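# The woman who answers the phone at Flerkley

April 2019

When the school bus company in Flerkley changed its routes, 387 families had to learn a new timetable in one summer. Most of them called the same number. The woman who picks up at that number agreed to talk with me on the condition that I leave out her name. "People here know my voice," she said. "It is enough."

She started at the bus office 9 years ago, after the bakery in Raltell closed. She did not plan to stay. The office had one desk, one phone and a map on the wall which was already old. She learned the roads from the drivers, who came in for coffee and corrected her.

"I was born here and I still did not know there is a road behind the quarry," she told me. "A driver drew it for me on a napkin. I kept the napkin until we got the new map."

The new routes began in August. The county wanted fewer stops, and the walk to the bus became longer for many children. The longest is now 700 meters, along a road without a sidewalk. I asked her if parents were angry.

"Some were angry, and they were right to be," she said. "But an angry person at least tells you the address. The ones who are hard to help are the polite ones. They say everything is fine, and then in October you hear that the grandmother drives the child every morning."

In that first month she wrote down 1361 calls in a green notebook. She showed it to me. Each line has an hour, a street and one or two words, such as "dog", "too dark" or "wrong side". At the end of the month she typed the lines with the most repeated words and sent them to the county. Four stops were moved back. She is proud of this, although she said it only after I asked twice.

We spoke also about Mạch, the small program the company bought for planning the routes. She has nothing against it. It finds the shortest way quickly, and before that the manager did this work with a ruler. Her complaint is that it does not know about snow.

"The hill at Plulurer is short on the screen," she said. "In January it is not short. I told them, put the bus around the hill from December to March. Now they do it, and the program shows a red mark every time. We just let it be red."

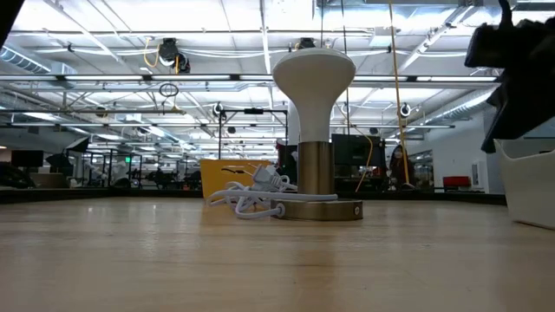
One driver on the Plulurer route told me he would take the long way in winter even if the office forbade it, and that the older children get off at the lower stop anyway to buy bread.

I asked her what she would change if it were only her decision. She thought for some time. She would put a roof over the stop by the church, and she would print the timetable in bigger letters. She would also like a second person for the first two weeks of school, when she eats her lunch with the phone between ear and shoulder.

The phone rang three times while we talked. The last call was from a father who wanted to know if the bus would wait for his son, who had a cast on his leg. She asked which leg, wrote it in the notebook, and said she would tell the driver.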